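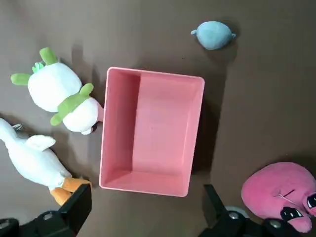
Toy Sorting and Storage in Shared Playrooms
Speaker notes, Keyvan Mazandarani, Altdale Family Services

Slide 1. Welcome the audience and thank Bernd Rothe for the invitation. Allow 3 minutes.

Slide 2. The Altdale lending room holds 300 soft toys. Each is assigned to a plastic bin, and each bin is emptied before sorting begins. Staff place the plush toys beside the bin and check seams and tags first.

Slide 3. Bin selection. Low, open bins with rounded corners are preferred for children under five. Lids were withdrawn in December — parents at the Ekell branch had asked for this.

(Pause. Ask who uses lids at present.)

Slide 4. Last year the service recorded 3,185 loans. Of these, 58 came back to the wrong bin, most of them animals returned with the vegetables.

Slide 5. Questions. Labels are on the side table; please take a set.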